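Dundik Forum > Grippers and end tools > Rules and good practice
This site uses cookies to keep you logged in. By staying here you accept them. Get our newsletter.

Finger wear: do we need a written rule?
Started by Elīna Luik, 6 June 2021

eluik
Our group is drafting a good practice sheet for hand-held grippers, and one line says "replace printed fingers at 2000 grasps." I asked where the 2000 came from and got a shrug. Somebody liked a round number, I suspect. Before I sign off I'd like to hear from people who wear these things out. My own view is that a counter tells you very little and a look at the edges tells you plenty.

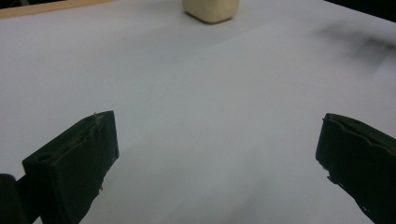

Fingers open, chipping along the inner edge of the right one.

Would you pull those or keep going?

pimentel_a
Keep going. Chips on the edge are ugly, but I'd want to see the pad slip before I threw anything away. Has it slipped?

eluik
Haven't tested it properly, so I won't claim either way.

Guerra_bench
Then the sheet should say "test it" and give the test. We swapped one set at 1473 and another at 1669, and both times it was a judgment call by whoever was holding the tool. I wouldn't put either number in a standard. Two sets isn't data.

lindalva.b
I disagree with the whole "just look at it" idea. Ask four people to look at a frayed edge and you get four answers. A bad number that everyone follows at least gives you matching sessions. Set it low and move on.

pimentel_a
Matching sessions of what, though? A number doesn't know if you've been picking up foam or ceramic. We had a rule like that at Endberg in December and people reset the counter when it got annoying.

lindalva.b
That's a people problem.

pimentel_a
Most rules are.

eluik
The other line I don't trust is "grasp all handled objects at the narrowest point." Sounds sensible until you try it on anything with its weight at one end. Take a paddle hairbrush: the neck is the obvious place to clamp, and the head with all its pins sits off to one side.
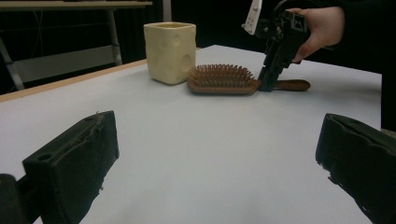

So the rule gives you one legal grasp, and it may or may not be a good one once you lift. I'd sooner write "near the balance point, where the shape allows" and let the operator think for half a second.

Iman G.
"Where the shape allows" will be read as "wherever you like." I've reviewed enough of these sheets to know. If you want the balance point, write balance point, and list the exceptions by object type.

Guerra_bench
A list of exceptions for household stuff? Cups alone would take a page. Nobody reads page two.

Iman G.
Then they shouldn't be signing page one.

arruda77
Could the draft carry both? Visual check before each session, with a photo of a new finger next to the tool for comparison, and a hard limit as backstop. The Tusine sheet does it that way. Not perfect, but I've seen it followed.

eluik
I could live with the comparison photo. Still not convinced by the hard limit. If anyone has slip results against count, post them, and please say what you were gripping.

lindalva.b
I'll look for ours. Don't hold the draft for me.

Last updated: 2 replies hidden pending moderation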